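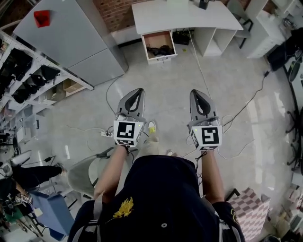

Two hand-held grippers, each carrying a printed marker cube, in use in a workshop.

When Stakberg set out its first automation budget, the arm took up most of the page. The packaging firm, based in Kirnorville, wanted a machine to load small parts into trays, and had collected quotes from several suppliers by March. Almost everything else went into a single line marked "setup".

That line has since been split up. Teaching a robot arm by example means somebody has to perform the job first, many times over, and the firm had priced neither the tools nor the hours. Its revised plan pays for 2 pairs of hand-held grippers, with one pair kept as a spare, and for 416 hours of staff time to record the work.

The grippers are leased from Drolon on a 12-month term. Buying was cheaper on paper, but finger pads and cables wear, and the lease covers replacements. Stakberg has also put aside £2,000 for the room itself: extra sockets, cable covers, shelving and a desk where recordings can be checked before the next batch begins.

Software was harder to price. Wei, the package the firm chose, charges by the volume of recordings stored, and the first estimate assumed that every attempt would be kept. Staff now delete failed takes at the end of each shift – a small job, but one that has to appear on the rota.

The arm will be ordered last. Stakberg wants to see how the recorded work compares with its cycle times before it settles on reach and payload, and the supplier has agreed to hold its quote until then. Delivery, guarding and the safety assessment sit in a separate budget, which the board will look at once the recording work is finished.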